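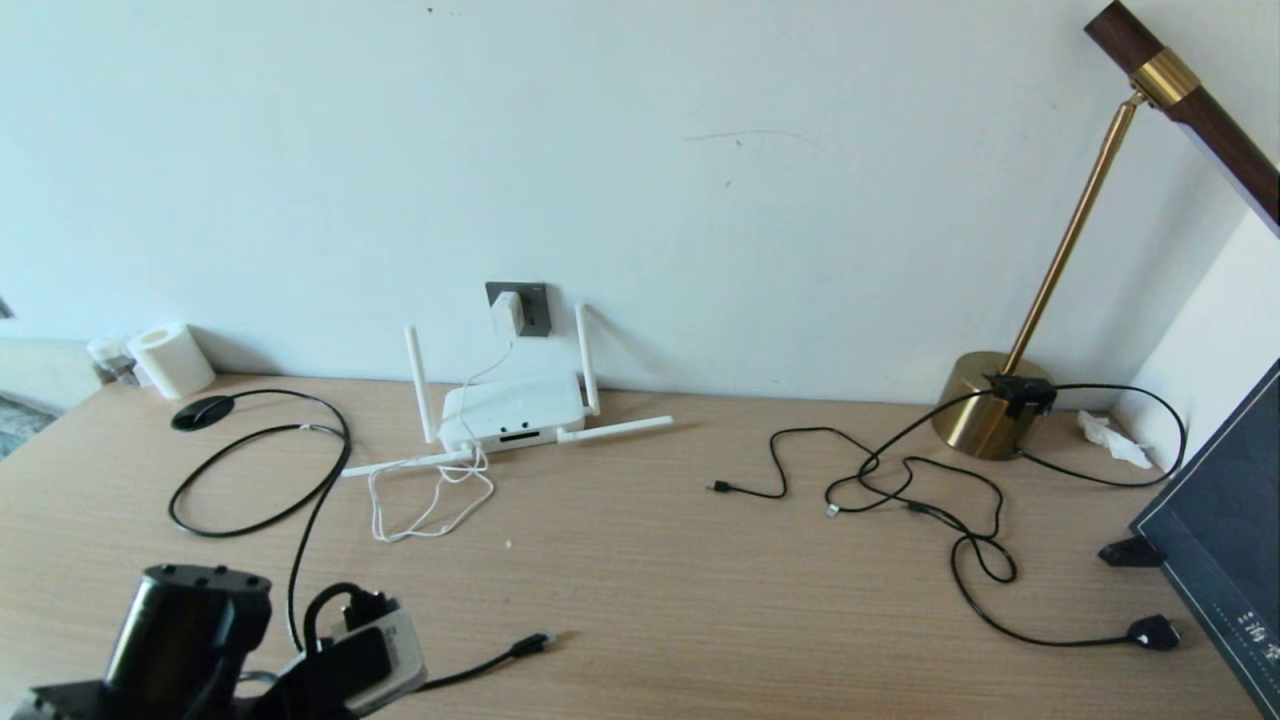
Getell cell, cable task, February

Started 9:15. Plan for the morning was 60 good demos of plugging the black cable into the router by remote control, leader arms on the bench, follower arms at the desk. Got 41 that I would keep.

Setup notes. Router at the back of the desk under the wall outlet, powered, antennas spread. Lamp base stays on the right with the other black cables lying around it. We agreed with the Zisine people to leave the clutter in, so don't tidy the desk between sets. Tissue and toilet roll stay too.

Leader arms recalibrated before the first set. The wrist joint was reading off by a couple of degrees again, same as last month. Gripper trigger on the left leader is stiff in the last part of its travel and I kept closing harder than I meant to. Needs grease or a new spring.

First 15 demos were slow. I was approaching from too high and the plug tipped in the fingers every time it touched the face of the router. Coming in low and level works better: line up on the wrist view, stop short, correct sideways, then push. Push in one motion. If you stop halfway the policy learns the stop – we saw that on the Drarkano drawer task and had to throw out a whole batch.

After release, open the fingers wide and back straight out toward the front edge. Twisting on the way out catches the cable. 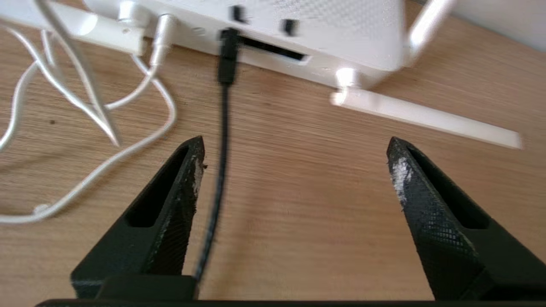 Wrist view, fingers open, black cable in the router.

Rejects were mostly dropped plugs. A few were my fault for starting the recording before the arms were at home position. Marked all of them in the Cherkaoui sheet with a reason code, please keep using the same codes.

The antenna at the front right corner hangs over the approach path. Did not hit it today but came close on the right finger. Leave it where it is for this set and move it for the next one, so we have both.

Disk on the recording machine is filling up. Copied everything over at lunch and cleared it.

To do:
Fix left trigger
Finish the 60, then go on to 100 if the first training run looks reasonable
Check wrist camera focus, cable looks soft up close
Ask Zisine whether unplugging counts as a separate task or the second half of this one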